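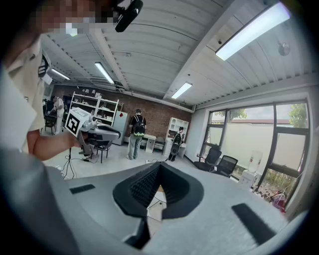

Figure 2. Interior, Tomoana site, during the November visits.

4.2 Self-reported room comfort

The claim that people judge indoor warmth reliably is repeated often and tested rarely. Our own survey gives it little support. Of the 90 households approached in Prernivberg, 13 returned both the diary and the logger, and these were mostly owners who had already paid for new insulation. A group like that has good reason to say it feels warmer.

The Rollik scale asks for one score per evening. We doubt that a single score means much – a tired person and a rested one may sit in the same room and mark it differently. Earlier work at Grolance reported a strong match between scores and logged temperature, but it pooled all rooms, and kitchens behave nothing like bedrooms. When we split our results by room, the match was weak in bedrooms and absent in hallways. We therefore treat the diary scores as opinion and leave them out of the model in Section 5.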